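Category: Ice Hockey > Rec League FAQ
14 comments | Share

When does registration for the Ullideck Adult League close?
At 5 p.m. on the last day of March. Rosters are capped at 100 skaters per division.
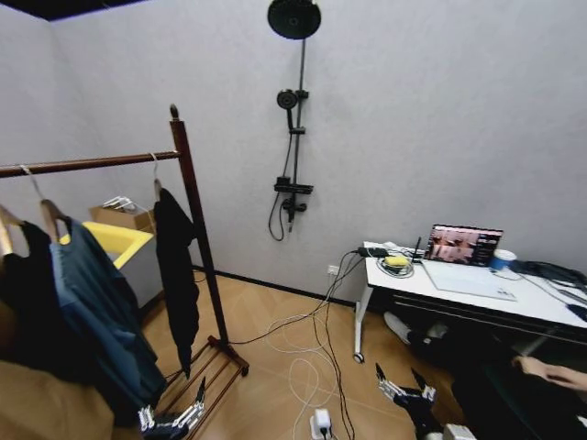
How should jerseys be stored between games?
League jerseys are knit polyester and must be aired before bagging. Hang each one on its own hanger from a rail, as with the garments on this wooden rack, and leave the lower shelf for skates with guards off.

Who handles schedule disputes?
Email Sheila Rowbotham with the game number (for example, 301).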